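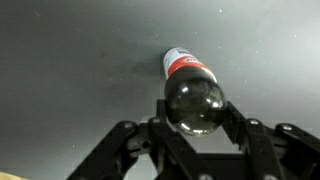
Subject: Re: [ostthorpe-homebrew] Fizzy drinks bottles for ginger beer?

Hello all,

Picking this one up because I've been putting ginger beer into old pop bottles for longer than I care to admit, and I've got opinions!

On the list in October, somebody wrote:

> I've got my first batch of ginger beer on the go and no bottles to put
> it in. The glass swing-tops at Comeck are a silly price once you add
> the postage. Can I just save up cola bottles and use those? My other
> half says they'll go off like bombs in the cupboard. Also do I need to
> get the labels off, and do they have to be the knobbly-bottomed sort?

Yes, use cola bottles. I'd go further and say use them for your first few batches even if you do have glass. Plastic gives you a warning, you see -- you can squeeze it. When a bottle's gone hard as a full one from the shop, it's ready, and into the fridge it goes. With glass you're guessing, and I once guessed wrong and had sticky ginger on the pantry ceiling right through to Easter.

The knobbly bottom, yes please. That lumpy base is there to take the pressure. Flat-bottomed squash and water bottles aren't made for fizz, and they'll bulge until they won't stand up. So anything that had cola, lemonade or tonic in it when you bought it, and nothing that didn't.

Labels: I take them off, but only because I'm fussy. Most of them are just a plastic wrap with a stripe of glue, so slit it with scissors and peel. The glue that stays behind comes away with a bit of cooking oil on kitchen roll, then washing-up liquid. Clear plastic is nicer once it's bare too, as you can see the sediment settling. If you leave the labels on, at least put some masking tape over them with the date, or you'll get a visitor pouring ginger beer into their rum thinking it's cola (not the worst drink I've had, mind).

Do NOT wash them in hot water. I did 40 of them in the dishwasher the year of the Tondodo fete and they came out shrunk and wonky, every last one. Lukewarm water, a good shake, then your no-rinse steriliser. The caps want a soak as well. Cola smell hangs about in the cap liner far longer than in the bottle, and you can taste it in anything delicate, though ginger mostly drowns it out.

Leave a good couple of inches at the top, squeeze them daily, and keep them in a box with a lid in case your other half turns out to be right. I bin mine after four or five goes, or sooner if there's a white crease anywhere in the plastic.

I've got a sack of clean ones by the back door if you want some to start you off, and a Thongsuk cap brush going spare. Shout if you're coming to the next swap and I'll bring both along.

Cheers,
the one with the ginger ceiling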